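Calldale College — Applied Automation, Unit 6
Choosing a Gripper Kit: the Tai Two-Finger Starter
Notes by Wing-sze Au, with lab sections by King-fai Hsueh

Bring these notes to both the lecture and the lab. The kit manual is on the shelf beside the lab door and you can borrow it overnight, but please sign it out.

Where we left off

Last unit was arms: reach, payload, joints, and why the brochure payload is never the one you get to use. Now we move to the end of the arm, and this is my favourite part of the whole course. An arm on its own can only wave. Put a gripper on it and all the interesting trouble begins — what shape is the part, how hard can you squeeze it, what happens if it's sitting two millimetres to the left of where you thought?

We'll work through one product from start to finish, the way you would if your boss dropped a quote on your desk and asked for an opinion by lunch. The product is the Tai Two-Finger Starter, sold by Kuselska as a kit with a matching simulation package. The college bought one in January and I've had a great time with it.

What comes in the kit

The gripper body with its two fingers fitted
A wrist plate and screws
One cable, 30 centimetres long (short! more on this below)
A set of soft fingertip pads
A licence for the simulator, good for 17 seats

The quote came to $804 before tax. Pads are sold separately once you've worn out the first set.

Questions to ask of any gripper

Stroke. How far do the fingers open, and is that measured at the tips or at the base? The Tai sheet gives it at the tips. Good. Some suppliers don't say, and you should ring them up and ask.

Force. Can you set it, and can you set it low? A ripe tomato and a steel bracket need very different handling. The Tai lets you pick from a sliding scale in software, and the low end is gentle enough for a paper cup. I was delighted by this and crushed only the first one.

Feedback. Does the gripper report its finger position back to the program? If you tell it to close and it stops early, it's probably holding something. If it closes all the way, you've missed. That one number will save you hours, so look for it on the data sheet before you look at anything else.

Cable and mounting. The supplied cable is too short for our arm once the wrist turns past halfway. Rendton sells a longer one that fits. Add it to your costing if you write up this kit for the assignment.

The simulator

I'd buy the kit for this alone. You load the arm and gripper, set up a work surface, and run the very same program you'll later send to the real thing. If you drive the fingers into the bench at full speed you get a red warning and nothing worse, which makes people much braver about trying things out.

There are 29 practice tasks, sorted from easy to hard. Start with the reach tasks before the grasp tasks, even if you've used a gripper before. The camera views can be switched with the number keys, and you should get comfortable with the wrist view early on.

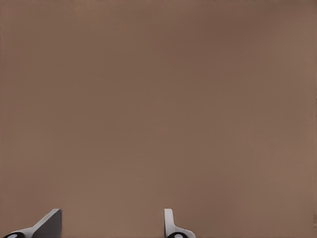

Wrist view takes some getting used to, and the main thing to learn is how to judge distance in it. The picture moves with the arm, so your usual sense of near and far isn't much help, and a plain surface gives your eye very little to grab on to. With nothing but smooth brown behind the open fingers, look for shadows first. The fingers aren't casting any clear ones on the surface, a hint that it's some way past the tips, but treat it as a hint only and read the height from the side panel before you move down. Notice too that the left finger looks broad and slanted while the right looks narrow and nearly upright. They're matching halves, so don't try to centre a part by making the two shapes look equal. Use the gap between them, and check it against a second view.

Lab work

1. Open the simulator and load the first reach task.
2. Switch to wrist view. Write down your guess at the height, then read the true value.
3. Lower the arm in small steps, guessing each time.
4. Do the same from the side view and compare your guesses.
5. Move on to the first grasp task. Record the finger position when open, when closed on the block, and when closed on nothing.

King-fai will be at the front bench with the real gripper. Go up in pairs once your step 5 numbers are written down, and wear your safety glasses.

For the assignment

Write a one-page review of the kit for a small workshop that packs jars and boxes. Say what you'd buy, what you'd add and what you'd want to test first. Include the longer cable and spare pads in your costing, and attach your table of height guesses, even the awful ones.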